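The Bin Will Not Save You

Pirnstead got its third home storage shop in November, on the corner where the shoe repair place used to be. It sells containers. You can buy one for rice, one for batteries, one for the smaller containers. I went in to sneer and came out with a receipt.

The pitch is always the same: your home is a mess since you lack the right box. Brostis, the chain behind the shop, runs a free evening class on this, and I sat through one. We were told to empty a single drawer onto a table and sort it by "how often you reach for it." Mine held 37 pens. I reach for one.

I don't doubt that people feel better after a big sort. I do doubt that the feeling lasts. A neighbor in Wenine spent some 400 dollars on her pantry, and it looked lovely – for a while. Then the kids wanted cereal, the cereal came in a new size, and the old boxes were back on the counter beside the empty tubs.

The Bai method, which has its own app and its own labels, asks you to live with 27 "zones" per household. My apartment has 3 rooms. I gave up at the bathroom shelf, where cotton swabs and cough drops were meant to be in separate zones and had other ideas.

What did work was dull. I threw out the dead batteries, gave away the second blender and stopped buying tea I don't drink. The tubs I bought are under the sink, stacked, holding nothing much.

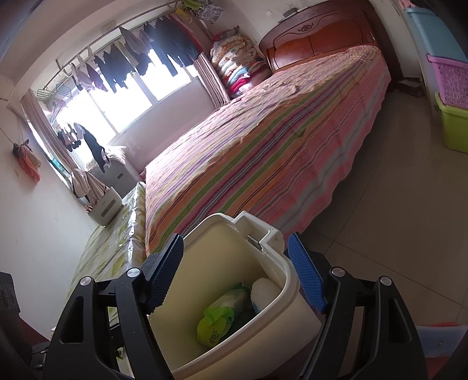
A cream-white plastic bin with rounded corners.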